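Durkmont Regional Airport – Airline and Route Working Group
Minutes of meeting, 23/03/2021
Held by video call. Started late, sound problems at the Delurus end.

Present: airport commercial, ramp and handling, finance, two from Delurus Air, one from Bunetti Ground Services, one from the county transport office (left after item 4).
Apologies: Arnardóttir Leasing. Sent a written note, see item 3.

1. Minutes of last meeting
Agreed, one fix. Item 5 should read "deferred", not "declined". Finance to correct the file copy.

2. February traffic
Finance went through the numbers. Passengers for the month more than 2,000, better than January but still a long way under plan. Nearly all of it on the coast route. Load on the early flight poor, load on the evening return fine. Delurus said same pattern on their side, people seem to be booking one way and driving back, or the other way round. No good explanation.

Cargo up again. Mostly parcels in the belly hold, some seafood. Handling asked if the cargo number includes mail. It does not. Finance to show mail on its own line from next month so this doesn't come up every time.

Question from county on whether no-shows are counted as passengers. No, boarded only.

3. Aircraft swap
Delurus wants to move the coast route to the smaller turboprop from the start of the summer schedule. Reasons given: fuel, crew hours, lease on the larger aircraft coming up. Arnardóttir note read out – they can extend the lease on the larger one month by month but not at the present rate, and want an answer before the schedule is filed. No figure in the note. Delurus has the figure, will not share it in this group. Fair enough.

Airport's worry is seats at peak. Summer holiday weeks sold out in past years on the bigger plane. Delurus said they would add a rotation on peak days if bookings support it. Airport asked for that in writing. Delurus will check with network planning, thinks yes.

Ramp: smaller type needs the other towbar, ours is bent. Bunetti has one, can lend it until ours is replaced. Quote for new one to finance. Also the smaller type parks on stand 2, so the paint on stand 2 has to be redone, you can hardly see the nose line in rain.

Agreed in principle, subject to the written commitment on extra rotations.

4. Landing fee discount
Current discount ends with the winter schedule. Delurus asked for it to run through summer. Airport offered a lower rate tied to the number of departures, with a review halfway. Long discussion. Delurus does not like the departure test, says weather cancelations would count against them. Airport said weather can be taken out of the count if logged the same day. Delurus OK with that if the log is shared.

County reminded everyone that the route support money can't be used to cover fees, only marketing. Airport aware. County also needs the marketing report before it can pay the second part. Report is overdue. Commercial to send.

Not closed. Commercial to draft terms and circulate, comments by email, no extra meeting unless somebody objects.

(County left the call.)

5. Ground handling
Turnaround times OK except the early flight, late out on several days. Bunetti says it is de-icing, one truck and one trained crew on that shift. Second crew finishes training soon. Delurus asked why the truck is not filled the night before. Bunetti thought it was. To check and report back.

De-icing fluid: 1,000 liters left in the tank, enough if it stays mild. Handling does not want to order a full load this late in the season. Agreed to order 200 liters in drums as backup and leave the bulk order till fall.

Baggage belt in arrivals stopped again, same motor. Hand delivery to the hall door in the meantime. Passengers mostly patient about it. Repair is with the contractor, no date. Airport to chase and to ask for a price on a new motor, not another repair.

Lost bags low. One claim open, skis.

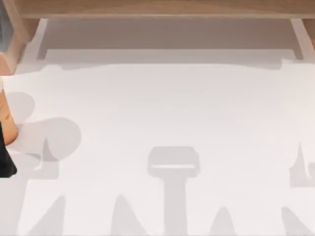
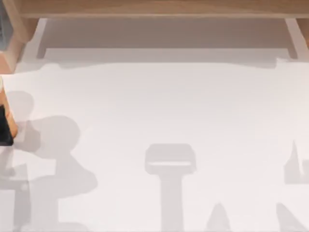
6. Check-in desks
Delurus wants to go down to one staffed desk plus bag drop. Airport has no objection outside peak weeks. Handling would like two open for the evening flight as that one has the families and the oversize bags. Trial from start of summer schedule, look at queue times after a month. Signs need changing, commercial has teh artwork.

Desk screens still show the winter logo. Delurus to send new file, third time of asking.

7. Charter inquiry
Tour operator asked about a run of fall charters. Larger aircraft, so fire cover would have to go up a category on those days. Finance to cost the overtime before anybody replies. Delurus noted that the dates overlap with their evening slot and would want first call on the stand. Noted.

8. Other business
– Pass renewals: several Bunetti passes run out shortly, forms in please
– Perimeter road closed by the fuel farm for drain work, use the north gate
– Coffee machine in crew room. Airport to ask supplier
– Delurus asked if the meeting could be an hour later in future. No objections.

Actions
Finance: correct old minutes, mail line in traffic report, charter overtime cost
Commercial: marketing report to county, draft fee terms, desk signs
Delurus: written answer on peak rotations, logo file, reply to Arnardóttir on lease
Bunetti: towbar loan, de-icing truck check, pass forms
Ramp: towbar quote, repaint stand 2 line, order drums
Airport ops: belt motor price, weather log format

Next meeting by video again, date to be sent round once Delurus has there schedule filed.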